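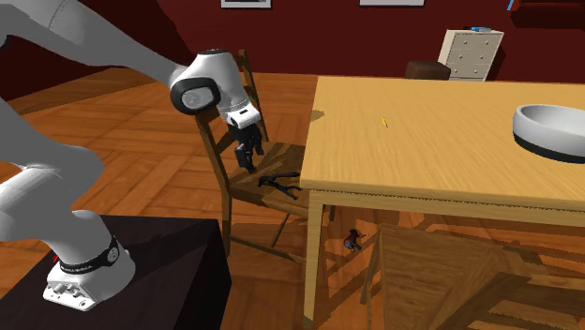 Covadonga Villalobos
Staff writer, Stallham

The repair workshop at Skeston has set aside money for its first robotic arm, and after a good long winter of going back and forth over it, the people who work there seem pleased (and a little nervous) to have the thing settled. The budget was signed off on 7 Feb 2024, and the plan is to have an arm bolted down and working by August.

What they want it for is humble enough. Tools get left all over the place in a busy shop, on benches, on shelves, on the seats of chairs, and somebody has to go and gather them up. Anselmo Lozano, the shop manager, started the whole conversation by asking whether a pair of pliers left on a wooden chair could be picked up by an arm with a plain two-finger gripper, and he has been working through that question in simulation with Ifeanyi Isah ever since.

"I wanted to see the job before I saw the bill," Lozano told me over a very welcome cup of coffee. "A chair with a tall back is an awkward place to reach into, and I would much sooner learn that on a screen."

The bill, when it came, had a few surprises in it. Isah looked at 11 quotes and brought the list down to two, one from Vlachopoulos and one from Furnska, and he says the arm was the easy part to price. It was the extras that kept them up at night - the pedestal, the spare gripper fingers, the wiring, the training days. The mounting work alone came in at $2,673, and that was before anyone had talked about a service plan.

They have also put by nine days for staff training, which Yevhen Stetsiuk, who will look after the arm day to day, would have liked to see doubled. He is being a good sport about it, and he has already begun a list of the tools he would like to try first. It runs to over 69 entries, with pliers at the top.

A final choice between the two suppliers is still to be made.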